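The Second Life of a Coat Lining

Most coats fail from the inside. The shell may have years left in it when the lining splits under the arm or wears through at the back of the neck, and that is usually when the coat goes into a bag for the thrift store.

Dezső Medve has been relining coats at Lilard, a two-room shop behind a bakery, since he left a uniform factory. He charges $240 for a full lining in a long coat and less for sleeves alone. Some people decide the coat isn't worth it. He doesn't argue with them.

The work starts with a seam ripper. Medve takes the old lining out in one day, presses each piece flat and uses it as the pattern for the new one. Worn linings stretch, so he checks them against the shell before he cuts. He adds a pleat down the center back, which cheap coats often leave out. Without it the fabric pulls every time the wearer reaches forward.

A full job takes him two weeks, mostly because of the line ahead of it. In March, when people put their winter coats away, the wait grows to three.

Customers used to ask for black or gray. Now many want color or a print. Medve buys remnants from Kusard, a wholesaler that sells the ends of dress fabric rolls, and keeps them on a shelf by the door.

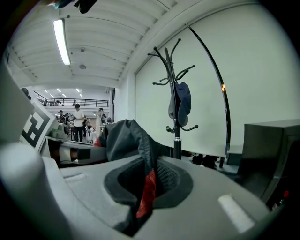

Black fabric with a red patterned lining.

He prefers viscose to polyester, which he finds clammy. Silk he will sew if asked, but he warns that it goes first at the armholes. For pockets he uses plain cotton, doubled at the bottom where keys sit.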